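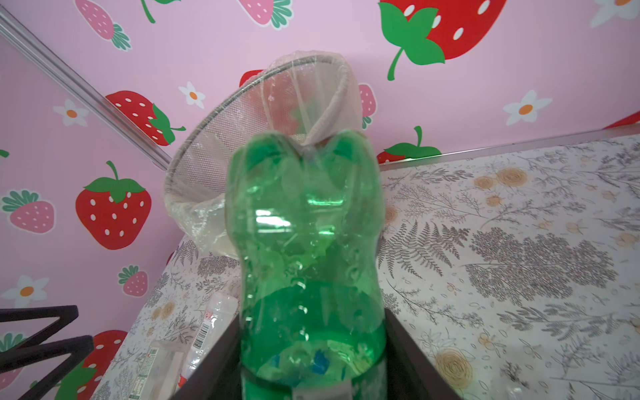

Damska, the home goods store on the main street in Visudley, is starting a bottle return corner this October, and we could not be happier to invite the whole neighborhood to bring in their empties. Any plastic soda bottle is welcome, whether it is clear or a green one with ribbed sides, and so are the water bottles that pile up under everybody's sink. The corner opens every Monday at 9 a.m. and will stay open for 29 weeks.

The project is called Pruvum, and it grew out of a small trial last spring in which 157 households took part – many of them asked us afterward when they could start again, which warmed our hearts.
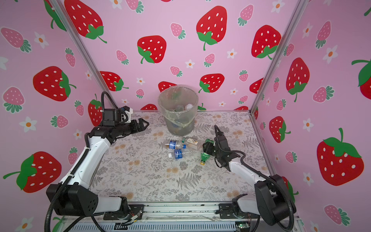

Do bottles need to be rinsed first? A quick rinse with cold water is plenty, and labels can stay on.

Bags for sorting at home can be picked up free of charge at the Damska counter and at the Derese bakery next door. 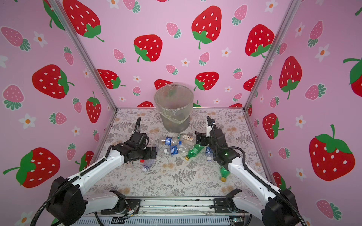 Derese said it was glad to join in and would be setting aside a tray of rolls for the first morning, with coffee for anyone who cares to stay and chat.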